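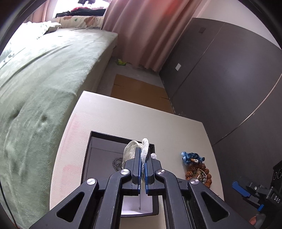

Will Rennie's new charge on store bags cut down on plastic trash? It might trim the number of thin bags handed out at checkout, but the town has given little reason to expect much more than that.

The charge took effect in November at grocery stores, drugstores and take-out counters. Shoppers now pay 20 cents for each bag. Stores keep 2 cents of that and send the rest to the town, which says the money will go toward street cleaning. How much street cleaning, and on which streets, the town has not said.

Officials point to a trial at the Wolomov supermarket on the east side, where they say bag use fell 37 percent. That sounds good until you read the six-page report. The trial ran for three weeks, in one store, during a month when the same store was giving away cloth totes with its weekly flyer. The report does not mention whether shoppers bought more trash bags to make up for the ones they used to get free, a fair thing to ask in a town where plenty of people line the kitchen bin with whatever came home from the store.

Then there is the question of who is left out. Produce bags are exempt. So are dry cleaning bags, newspaper sleeves and anything wrapped around goods before they reach the shelf. Visance, the hauler that runs the town's sorting plant, told the council in writing that film of all kinds jams its belts, and that checkout bags are only part of the problem. It did not say how large a part.

Stelumus, a packaging supplier, has already offered local stores a thicker bag it calls reusable. It uses more plastic than the old one, and under the wording of the rule it can be given away free. Over 2000 of them went to one hardware store last month.

The council says it will look at the results next summer. It has not said what result would count as a failure. Until then, shoppers who get food benefits do not have to pay the charge, though they may need to ask at the register.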